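Gripper drops paper cups too late over the bin, fingers seem to stick

Posted by Amber Groen in Home and Workshop Builds
20 Aug 2024

Hello all,

I am building a small arm in our shared workshop which should clear paper cups from the coffee table and put them in the bin. Before I let the arm do it alone, I use a hand-held gripper with the same fingers and the same camera position, and I record the movements by hand. I have done 435 recordings until now. The arm itself is an older Grabner kit with a Flakix controller board.

The picking up goes well. My problem is the letting go. When the fingers open over the bin, the cup often stays hanging on one finger for a moment, and then it falls beside the bin or on the rim. It happens much more with the kraft cups than with the plastic ones we had in April. I cleaned the fingers with a damp cloth, and this helped for one evening only.

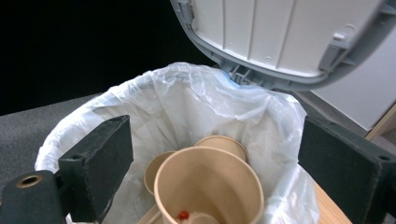
I keep the lid open during the whole session, so the arm does not need to learn the lid yet. The bag is a thin one with a drawstring. I mention it because sometimes the bag comes up a little when I pull the gripper out again, and I am afraid that the arm will one day take the whole bag with it.

My questions are these. Should I put another material on the inside of the fingers? Or is it better to open wider and wait longer before going up? At the moment the waiting time is 400 milliseconds. I don't want to throw away my recordings if it can be avoided.

Thank you for reading, and please excuse my long text.

Amber

3 replies

Madgate

Open wider. Had the same with yoghurt pots.

Anouk Vanhove

Dear Amber,

I had nearly this same trouble last winter, so I will write down what I did. I don't know your printer or your material, so please take it with some care.

First look at how the fingers open. On many home-made grippers one finger starts to move a little earlier than the other, because there is play in the linkage. The cup then leans on the slow finger, and with paper it can stay there quite long. You can test it without the arm. Hold the gripper level, close it on an empty cup and open it very slowly. If the cup always goes to the same side, it is the linkage and not the surface. On mine it was one loose screw, and I had already bought three kinds of rubber tape before I found it.

If the cup goes sometimes left and sometimes right, then I would look at the surface. Soft rubber pads are good for holding but they are bad for letting go, above all with thin cups that become pressed in and then spring back. I took the soft pads away and used a strip of plain cloth tape on the flat inner side. It holds less, so I had to close a bit more firmly. Change it again when the edges begin to lift, otherwise the glue comes out and you have a worse problem than before.

About the waiting time, I would leave the 400 as it is for the moment. A longer wait makes every recording slower and it only hides the fault. What helped me more was the height. I now open the fingers when the bottom of the cup is already below the rim of the bin. Then it may hang for a moment and it will still fall inside. But you must watch how full the bin is, as a cup which touches the pile will tip back against the fingers.

For the bag, I fold the edge far down over the outside and put a wide elastic band around the bin. With the thin bags this is really necessary. Also go straight up with the gripper before you turn the wrist. I think you are perhaps turning too early, and a corner of the finger takes the plastic with it.

I would not throw away the recordings. Mark the ones where the cup fell outside and train without them first. If you change the pads, make a small new set and compare. I made 18 new ones and that was enough for me to see the difference.

Kind regards,
Anouk

Wiletti

I don't agree completely about the cloth tape. In our workshop it collected dust very quickly and after 2 weeks the grip was not the same any more, so the old and new recordings did not match well. I would sand the inner faces lightly with fine paper and use nothing on them. For the rest I would follow Anouk, and the slow opening test is what I would do first.

Also check that your camera can see the rim of the bin at the moment when you open. Mine was tilted too much, and the arm had no chance to learn the right height.

Amber Groen

Thank you all. I did the slow test this afternoon and the cup went to the left every time, so I will take the linkage apart tomorrow. The elastic band is already on the bin.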